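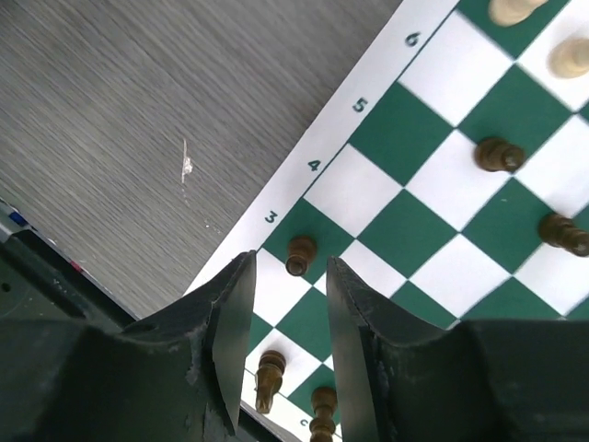 3.2 Playing surfaces and piece sets

Figure 4. Roll-up board in green and white on a grey wood-grain table, with dark brown and cream pieces. Rank numbers 3 to 6 are printed on the white margin strip.

All sessions used flat roll-up boards of the kind common in school and club play. Folding boards were considered at the planning stage and set aside, as the centre hinge leaves a ridge between the fourth and fifth ranks on which pieces can rock. A roll-up mat has its own fault. After storage it keeps some curl at the two short ends, and each mat was therefore laid face down for one night before first use.

The boards carry coordinates in the margin. In the type shown in Figure 4, the numbers are dark teal on white, and a thin dark green line divides the margin from the squares. We asked for printed coordinates on every board so that players who were new to written notation could read a square name directly. Kwok and Leung checked each score sheet against the final position on the board, and in 27 cases the sheet and the board did not agree. Most of these differences came from a swapped rank number, such as 4 written for 5. Errors in the file letter were less common and were found mainly among players seated on the black side.

The pieces were wooden and of plain design. Dark brown was used for black and cream for white. We preferred this pairing to pure black and white sets because the board colours were already strongly contrasted, and a brown pawn remains easy to pick out on both green and white squares. Unweighted pieces tip over when a sleeve brushes them. Players were told to stand a fallen piece back on its square without stopping the clock, and to call an organizer only if the square was in doubt. Fallen pieces were not recorded as events in the first round of sessions. They were recorded from January onward, after Fang noted that doubt over a fallen pawn was the usual cause of a stopped game.

3.3 Tables and board placement

The tables were those already in the rooms. Their tops are light grey with a fine streaked grain, and the surfaces show ordinary wear, including small chips and scratches. Wear of this type had no effect on play. Of more concern was the low friction between the mat and the tabletop, which let a board turn slowly under the players' forearms over a long game. We did not tape the boards down. Taping would have fixed the angle, and the angle at which players leave a board was one of the things we wished to observe.

Board angle was taken as the angle between the long edge of the table and the nearest margin of the board – a board set square to the table scores zero. Readings were made by hand with a protractor at the start and end of each game, to the nearest 2 degrees. Moradi took the first reading and Kwan the second, and neither saw the other's sheet until the session had closed. Games in which a player moved seats were left out of the angle results but kept in the notation results.

A total of 100 games met the conditions for both measures. The results for notation are given in Section 4.1 and those for board angle in Section 4.2.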